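The robot that wouldn't let go

I've spent a fair bit of my working life writing about machines that drop things. Mugs, mostly, and once a very nice trifle. So when the people at Tallent rang to say their washing-up robot had the opposite trouble, I was on the train to Kesham before they'd finished explaining (and before I'd had lunch, which I came to regret).

The job sounds dull enough. Two arms stand at a table. One holds a sponge, and the sponge has to visit a pan of soapy water and then a sauce-smeared bowl, over and over. Tallent wants to put a pair of these in canteen kitchens, and the left gripper, which does the scrubbing, had started squeezing far too hard.
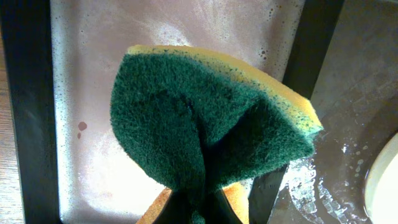
The gripper's hold on the sponge, folded up over the pan.

Now, a crushed sponge is nobody's idea of a disaster. I said as much, and got a patient look. The grip is meant to top out at 15 newtons. On a bad morning in December the log showed 88, and the software upstairs still believed it was holding the thing as gently as an egg. That gap is the worrying bit! If a robot doesn't know how hard it's pinching, it doesn't know when to stop, and sooner or later a hand goes in there to rescue a teaspoon.

They'd blamed the sponge first. I would have too. It's a soft thing, it bends, it soaks up water, and a controller trained on stiff objects might well keep closing while it waits to feel something solid. So they bought a heap of new sponges and ran the whole routine 141 times. Six of those runs went wrong, with no pattern anyone could see, and the new sponges made no difference at all.
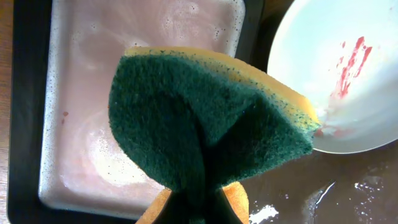

Then they looked at the water. The force sensor is a Cendell unit, sealed at the front but with a cable joint tucked behind the finger, and each time the arm reached down and tipped forward, a bit of suds could creep along towards it. Once the joint was damp the reading sagged. The controller saw a low number, decided it was losing its grip and squeezed harder, which gave it another low number, and off it went. I rather felt for it. I've done the same with a jar lid.

What bothered me more was the emergency stop. It worked, in that the arms froze on the spot, but the fingers froze too, still clamped. For a plate that's sensible, as you don't want it dropped. For a trapped thumb it's horrid. Tallent had simply never asked the question, and to their credit they said so without my having to drag it out of them. 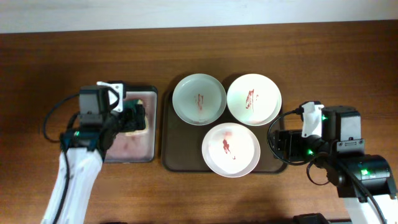
The fix has come in two parts. Karimi, the small firm that builds the grippers, has moved the joint further up the arm and potted it in resin. Tallent has added a second check that watches the motor current, so if the sensor says "soft" while the motor is straining, the fingers open and everything halts. There's a release lever as well, big enough to find with wet hands. I had a go and it took me two tries, so I'd like it bigger still.

I asked whether I could put my own finger in, with the new limit switched on. They said no, very quickly, and gave me a carrot. It came back with a small dent in it, and I ate it on the train home.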